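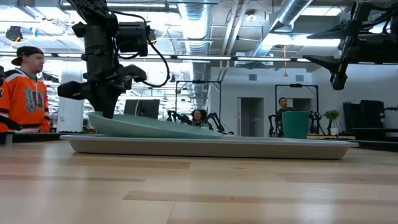 Figure 3. Plate and cup on a tray, with the gripper at the raised edge of the plate.

4.2 Do visits by well-known athletes change what pupils do?

Claims for the value of athlete visits to schools tend to rest on the day itself. The hall is full, the children are loud, the local paper runs a page, and the sponsor reports that a generation has been inspired. We do not doubt that the hall was loud. Our question is whether anything can be found afterward, and on the evidence we collected in Flellville the answer is mostly no.

The Skeditz program sent retired and active soccer players into six schools over one school year. Each visit lasted 85 minutes, of which the player was in front of pupils for 60. The rest went to signing, photographs with staff and a short speech from the sponsor. We asked the 309 pupils in our sample to keep a plain activity diary for the two weeks before the visit, the two weeks after it, and a further two weeks at the end of the following term. Diaries were filled in at school, in the first lesson of the morning, under the eye of a teacher who had been told only that the study concerned leisure time.

Reported play rose in the first week after a visit. Program staff have made a good deal of this rise, and it appears on the front of their own summary. We think it deserves less attention than it has had. Pupils knew that adults were pleased with them that week. Several schools also opened the field at lunch in honor of the visit, which would raise play whether or not a famous person had stood on it. By the second week the rise was smaller in every school, and at the end of the following term we could not tell the diaries apart from those kept before the visit.

Baumgartner, who ran an earlier trial of the same format under the Trurkance name, reached a warmer conclusion. Brigitta Baumgartner was generous enough to share her raw diaries with us, and we read them with some care. Her follow-up took place within days of the visit. Her strongest result comes from a single item, "I would like to play more sport," which asks about a wish. Children who have just been handed a signed ball will say yes to that item, and so might we. When we set it aside and kept only the items on what pupils had done the day before, her data looked much like ours.

A second claim concerns girls. Skeditz materials state that visits by women players close the gap in club membership between girls and boys. Only one visit in our sample was made by a woman, and it took place in November, when the nearest club that takes girls was between seasons. We can say nothing useful about the claim in either direction, and we would ask readers not to cite this study as support for it. The same caution should apply to the sponsor, whose figure on club membership has no source that we were able to find.

A third claim is that a visit reaches the pupils who are least active. In the diaries, the short rise was found mainly among children who already played. Pupils with no recorded play before the visit mostly recorded none after it. Teachers put this to us in interviews without being asked. One said that the same children who crowd the front of the hall are the ones she has to call in from the field at the bell. Another had been told by the player's agent to choose "keen" pupils for the drill session, and did so.

Defenders of such programs sometimes reply that the good they do cannot be caught in a diary. That may be true. Pupils plainly enjoyed the visits, and a pleasant morning at school needs no further excuse. But the programs are not sold as pleasant mornings. They are paid for out of a budget for physical activity, and in Flellville that budget had earlier covered the bus to the Qiu sports hall. Two of the schools lost their weekly slot there in the same year that they received a visit. We were not able to separate the effect of losing the slot from the effect of the visit, and this is a real weakness in our design. It is also a weakness in every favorable report we have read, none of which mentions what the money had been spent on before.

Our diaries have the usual faults. Children forget, round up and copy from a neighbor. We compared a small set with lunch supervisors' notes and found the match only fair. There was no group of schools without a visit, as the program would not agree to one.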